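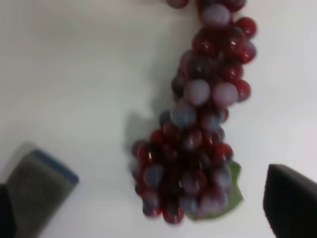

Readers wanted for the Kadwood health claims check

Kadwood is a small group of people who read what companies and public figures say about health, and then look for the evidence. From May we will study claims about grape seed, "detox" juices and similar products, and we need 13 new readers.

You do not have to be a scientist. You should be patient, comfortable with reading English, and ready to change your opinion when the evidence is against it. Each reader receives five claims per month and fills in a short form for every one. It takes roughly an evening per week. 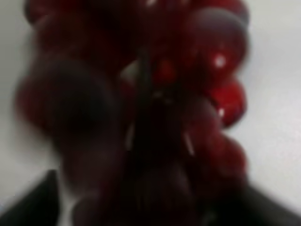

Red grapes, seen very close.

The claims come from leaflets, shop websites and speeches of local councillors in Butard and Walleck. We have collected 771 until now, and only 99 have been checked by two persons - this is our rule before we publish anything.
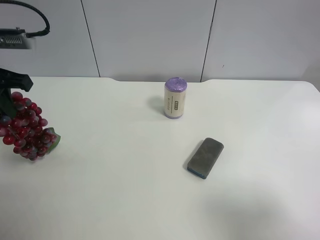 The work is unpaid, but we refund travel to the training, which takes place in Cordeiro on a Monday at 6 pm. If you sell supplements or work for a political party, please tell us in your letter. It does not exclude you, but we will give you other claims to read.

To apply, write half a page about a health claim you once believed and send it to Arnaldo Fonseca, Kadwood reading group. We answer all letters, also the late ones.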